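September, late evening

Home from the open day at Bikari and still too wound up to sleep, so I'm writing this at the kitchen table with my shoes on. I nearly didn't go! Maya Bataineh talked me into it, and we took the 254 bus all the way out to Skincombe, fifteen stops past where I usually get off.

They split us into small groups and ours got Fouad Daher, who runs the bench they call Ulell. I'd expected big orange arms behind a fence. What we got was an arm close enough that I could see the screws on the gripper, and an old-fashioned telephone — dark red, shiny, gold trim all over it, the kind my great-aunt would have fought you for. And the thing holds a little wooden peg! I asked Fouad so many questions that the man behind me started sighing. He answered every one (how hard it grips, how it knows where the phone is, why a round dial is such a pain for a machine) and I understood maybe half.

Maya liked the sorting hall better, all 157 bins of it, but I kept drifting back to the bench. I can't explain it very well. My own hands felt different afterward, like I'd been taking my thumbs for granted.

Must look up the Benmoussa talk he mentioned. And I want to dial a real rotary phone again, just to feel it pull back.

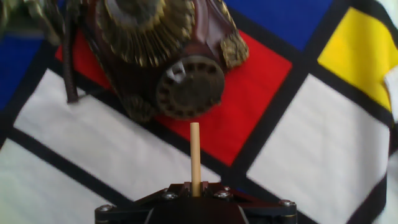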